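# Used camera body with 70,000 shutter actuations, is it too much?

**Getachew Admasu**

Hello everybody. I want to buy my first full frame camera and I found a used body at a shop in Fetcombe. The price is $1,695 with the battery and charger, but without lens. The seller wrote that the shutter count is a little over 70 thousand. A new one of the same model is too expensive for me, and I must also keep some money for a lens.

I take mostly portraits of my family and sometimes pictures indoors in the evening, so good quality at high ISO is more important for me than speed. I do not shoot sports. In one month I make maybe 2,000 pictures, less in winter.

My doubts are two. First, is this shutter count already dangerous? Second, the shop gives a warranty of only 40 days, and I do not know if this is normal for used equipment. I would like to decide before the end of May, when my cousin gets married and I promised to bring a camera.

Thank you for your patience with my English.

**Polishchuk**

I bought three used bodies in my life, so I can tell you what I check. The number you wrote would not scare me. Look in the manual or on the maker's site for the rated life of the shutter in your exact model, and compare. With your 2,000 pictures in a month you add 24,000 in a year, so you can calculate it yourself. The rating is also not a promise – some shutters stop earlier and some continue for many years.

More important for me is the condition of the rest. Ask the shop if you can come with your own memory card and do this:

1. Take a picture of a plain bright wall at f/16 and look for dust spots. Dust can be cleaned, scratches on the sensor can not.
2. Put the lens cap on and make an exposure of several seconds at high ISO. Look for bright colored dots.
3. Try both card slots, if there are two.
4. Press every button and turn every dial, also the small ones.
5. Look at the screws on the bottom. If the heads are damaged, somebody has opened the camera.

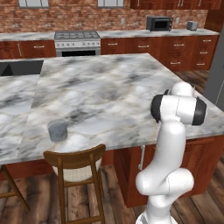
Also check the lens mount. If the lens moves a little from side to side when it is locked, I would leave the camera in the shop. The same if the door of the battery does not close well.

About the warranty I can not say what is normal in your country. Mine were shorter and longer. Ask for it on paper, with the serial number.

**Zemorus**

too much money imo, look at older models and put the rest in a good lens. I use a Puva strap and a ten year old body and nobody complains about my portraits

**Getachew Admasu**

Thank you both. I wrote to the shop and they agree that I come with my own card, so I will do the wall test and the dark test there. Polishchuk, for the wall picture, should I focus on the wall or leave it out of focus?

**Polishchuk**

Out of focus is better, then you do not see the texture of the wall. Set the lens to infinity by hand and stand close.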